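Laundry Hours Vote Goes to the Dryers, Narrowly

KHUMALO HEIGHTS, Wed 22 January 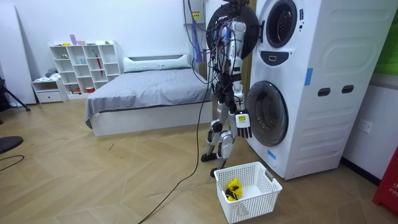
Quiet hours begin at 10, with an asterisk

Residents of the Khumalo Heights apartments may go on running their washers and dryers after 10 p.m., provided they can persuade the machines to do it softly, under a rule the tenants' association passed Tuesday night after a meeting that outlasted most spin cycles.

The rule replaces a flat ban on late laundry that had been on the books since September and was, by general agreement, the most widely broken regulation in the complex, ahead of the one about grills. Under the new wording, a washer or dryer may run at any hour unless a neighbor complains in writing. After two complaints, the household goes back to the 10 p.m. cutoff for 30 days. A third complaint brings a fine of $67, a figure that was proposed as $75, countered at $60, and settled by two tired people in a hallway.

Under the old ban the fine was $100. It was never collected from anyone.

"I work until nine," said Dirceu Fagundes, who lives on the fourth floor and brought the motion. "I get home, I eat, it's ten. When am I supposed to have socks?"

The opposition did not offer him a schedule, but it did have recordings. One resident of the third floor played a clip of a neighbor's machine at 11:40 p.m., which sounded to some in the room like a helicopter and to others like a phone held too close to a wall. A request to play it again was voted down.

Much of the trouble goes back to the renovation, when the landlord, Rustora, shut the basement laundry room and put stacked washer-dryers in the apartments themselves. The basement room had coin slots, one working chair and a smell, and it closed at nine. Tenants had asked for in-unit machines for years. They got them, along with everybody else's.

Where the machines went depended on where the pipes were. In the one-bedrooms that often meant the bedroom, so that a person trying to sleep may be sharing a room with one appliance and a wall with another.

What the rule leaves out

The measure says nothing about what counts as loud. An early draft set a limit in decibels, but this raised the question of who would own the meter, and the line was struck. A complaint must now give the date, the time and "the nature of the sound," in the complainant's own words. The association's secretary asked that those words be kept clean.

It also says nothing about shoes in the dryer. An amendment banning them outright at any hour drew the loudest applause of the evening and then failed for lack of a second.

Rustora sent a letter, read aloud, in which it said it would supply rubber pads for the feet of any machine on request. The pads are made by Travik and go under the washer, a job that calls for lifting the washer and the dryer on top of it. The letter did not say who would be doing that. Asked by phone on Wednesday, a Rustora office worker said the question had come up.

The company has set aside $2,731 for the pads. It would not say how it arrived at the number.

Also passed

Tenants agreed to move the package shelf away from the radiator, following the loss of some chocolate. They put off, for the third meeting running, a decision on the bicycle in the east stairwell, which has a flat tire and no known owner.

A proposal to use Jamumix, a neighborhood message app, for filing noise complaints was withdrawn after several residents pointed out that they had muted it.

The new laundry rule takes effect on the first of the month. Complaint forms are in the lobby, in the tray marked MENUS.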